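Why Do Things Cast Shadows?

You have a shadow. So does your dog, your school and every pea you have ever refused to eat. Shadows cost nothing, weigh nothing and never need feeding, so most people don't give them much thought. We are going to give them quite a lot.

Light is in a hurry

Light sets off from the Sun, or a lamp, or a torch, and travels in straight lines. It is very fast and rather stubborn. If something solid gets in the way, light won't politely walk round it. It stops there, or bounces off, and the patch behind the solid thing goes without. That patch is a shadow.

Things that block light are called opaque (say it "oh-PAKE"). Bricks are opaque. So are big brothers, especially when you are trying to watch television. Things that let light straight through, such as clean windows, are transparent. In between come the translucent things, like tracing paper, which let some light through and muddle it up on the way.

Hard shadows and soft shadows

Go outside on a sunny day and your shadow has a crisp edge. You could draw round it with chalk. Now wait for a cloud (in Britain, this should not take long). Your shadow goes fuzzy, or gives up altogether.

The cloud has spread the sunlight out, so that it reaches you from all over the sky at once. Light from one side sneaks into the shadow made by light from the other side. The same thing happens indoors when light comes from lots of directions.
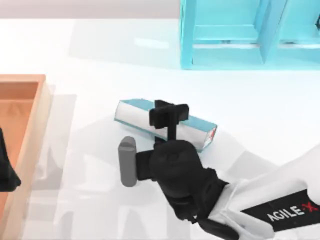
Soft grey shadows on a white tabletop, with an orange tray and part of a blue shelf unit.

The fuzzy part of a shadow has its own name, the penumbra. The properly dark part in the middle is the umbra. If that sounds like umbrella, well done, because both words come from the Latin for shade. The Romans had more need of shade than we do.

Long in the morning, short at noon

In the village of Nandia there is a clock tower which is 43 steps high and always wrong. The children there tell the time by its shadow. Early in the morning the Sun is low, and the shadow stretches right across the square to the Bălan bakery. By noon the Sun is high and the shadow has shrunk back towards the tower. In January it stays long all day, and so does the queue for buns.

Where the dark collects

Some of the darkest shadows are in very narrow places. Light has to be pointing in just the right direction to get into a crack, and most of it isn't. It hits the sides instead, and a bit more is swallowed up every time it bounces. A thin gap running down a blue-green panel can look nearly black at its deepest, even next to a big white surface with hardly a mark on it. 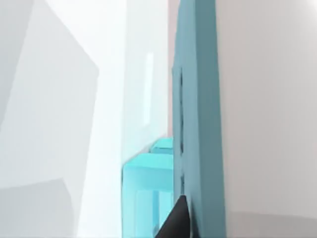
Your own house is full of dark cracks. Look down the back of the sofa, or between two floorboards, or into the slot where the biscuit cupboard door doesn't quite shut. Paint makes less difference than you might expect. The teal on either side of that dark groove is plainly teal, yet hardly any of the colour shows inside it. Your eyes need light to see colour, and a deep crack keeps very little to send back.

Try it yourself

You will need a torch, a white wall, a toy and a room you are allowed to make dark.

Stand the toy near the wall and shine the torch at it. The shadow will be small and neat. Now move the toy slowly towards the torch. The shadow grows and grows, until a plastic hamster is the size of a wardrobe.

Next, hang a sheet of tracing paper a little way in front of the torch and see what happens to the edges. Put the torch back in the drawer when you have finished. Somebody will want it in the next power cut.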